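Print this page
E-mail this page

Gripper comparison, session 3: notes to go with the practical

Right, so last time we got as far as fitting the grippers and making them open and close, and several of you asked why we don't just pick the strongest one and go home. Fair question! This handout is my long answer. Read it before Sunday if you can, and bring it along with your log sheet.

We're comparing the Wandska fingers with the Susisero ones on the marble counter. Same objects for both, same starting pose, same controller settings. Please leave the settings alone — I know the close speed looks slow, and I know where the slider is too, but if one pair tries it fast and another tries it slow we've learnt nothing about the fingers.

I picked the objects to be awkward in different ways. A screwdriver has a fat handle and a thin shaft, so where you grab it decides how it hangs. A chrome tap is heavy for its size and slippery, and its weight sits somewhere you wouldn't guess until you try to lift it. A network switch is wide and flat (most of you will try to pick it up by the middle, and most of you will find the jaws don't open that far).
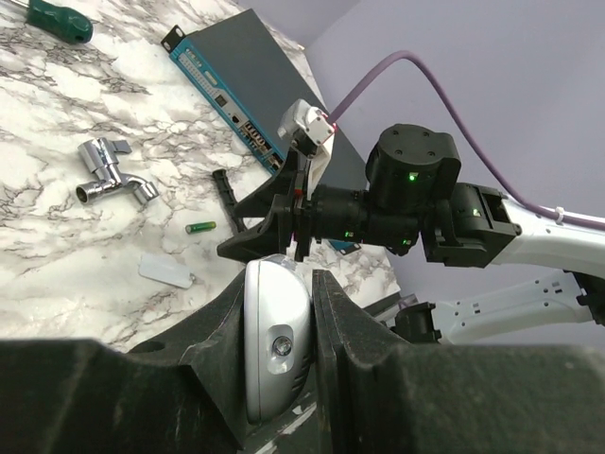
Before each go, check what the wrist camera can see when the jaws are fully open and again when they're nearly shut. I can't say this often enough. With chunky fingers you lose a good part of the view just as you need it most, and then you're steering on memory. Write down the moment you lose sight of the object, even if the grasp goes well afterwards. Last year's group left that column blank and I spent a whole evening going back through clips to fill it in.

Cables next. Run yours along the arm, tie it, and leave a loop by the wrist big enough for a full turn. Then do the full turn, slowly, with a hand near the stop button. A cable that's fine at rest can pull tight at the end of the travel, and it'll drag your gripper off line by just enough to make you blame the software.

For the log sheet, each pair does 45 attempts per gripper, and you should save the run under your bench code (mine is 2476, so please don't use that one). Score it 2 for a clean lift and hold, 1 for a lift that slips, 0 for anything else. Knocking the object across the counter is a 0, however stylish.
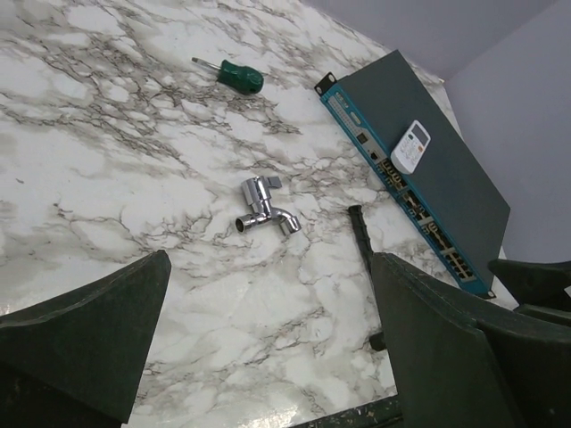

Polished stone is a horrid surface for this, by the way, and I chose it on purpose. Things slide when a finger nudges them, shiny metal throws odd reflections at the camera, and busy veining can fool the edge finder into seeing objects that aren't there. If you get a strange detection, save the still and carry on. We'll go through the best ones together, and I've got a few beauties from the Amaral trials to show you.

One more thing on force. Start the grip limit at 700 on the controller's own scale and only go up if the object slips twice running. Note every change!

Reading for next time is the Deltimbridge handout on finger shapes, the first half only. The second half is all sums and we'll do those on the board.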